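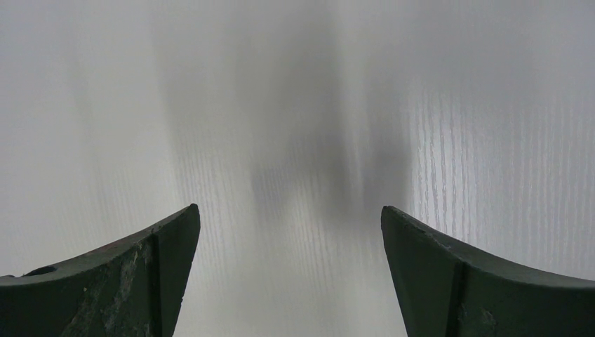

Plateau Hirkholm, finition claire
Réf. 2941 – Gusach Mobilier

Le Hirkholm est un plateau de bureau vendu seul, sans pieds, et nous avons longtemps hésité avant de le remettre au catalogue. Les plateaux clairs se ressemblent tous sur une fiche, et le fabricant emploie le mot « nordique » quatre fois en deux paragraphes, ce qui n'aide personne à choisir. Reste la surface. Elle est lisse, d'un gris-blanc pâle, avec un veinage façon bois très discret, des lignes fines qui courent toutes dans le même sens. De loin on croit à un blanc uni. Si vous cherchez un décor bois qui se remarque, passez votre chemin.

Dimensions et poids
Longueur : 160 cm
Profondeur : 80 cm
Épaisseur : 25 mm
Poids : 17 kg
Pieds : non fournis
Perçage : aucun avant-trou

Ce que dit le fabricant, et ce que nous en pensons

« Résiste à tout. » Non. Aucun plateau ne résiste à tout, et celui-ci n'est pas fait pour recevoir une casserole ni pour servir d'établi. Nous le vendons comme bureau, table de couture ou plan de tri. Pour le reste, voyez plutôt la gamme Prosimham, plus lourde, plus chère et franchement moins jolie.

« Sans entretien. » Un chiffon humide suffit au quotidien, c'est vrai. C'est quand même de l'entretien. Pas de poudre à récurer, pas d'éponge abrasive. Sur un coloris aussi clair, l'encre et le café doivent partir tout de suite, et nous ne promettons rien pour le feutre indélébile.

« S'accorde avec tous les intérieurs. » Il tire vers le gris. À côté d'un mur blanc cassé un peu jaune, l'écart peut gêner. Demandez un échantillon avant de commander, surtout si vous comptez aligner deux plateaux : le sens des lignes suit toujours la même direction, et un plateau tourné d'un quart de tour finira par se voir.

Pieds compatibles

Les tréteaux Miah conviennent, comme la plupart des pieds à platine vissée. Prenez des vis de 20 mm au plus – au-delà, vous risquez de traverser. Le kit de fixation proposé en option n'a rien d'indispensable si vous avez déjà une visseuse et une boîte de vis correcte.

Livraison et retours

Le plateau voyage à plat, avec des cornières en carton. Ouvrez le colis devant le livreur et regardez d'abord les angles. Les rayures signalées après le montage ne sont pas reprises, et nous préférons l'écrire ici plutôt qu'en bas des conditions générales.

Prix : 91 euros, hors pieds et hors livraison
Échantillon : gratuit, un par foyer
Disponibilité : en stock, prochain arrivage en décembre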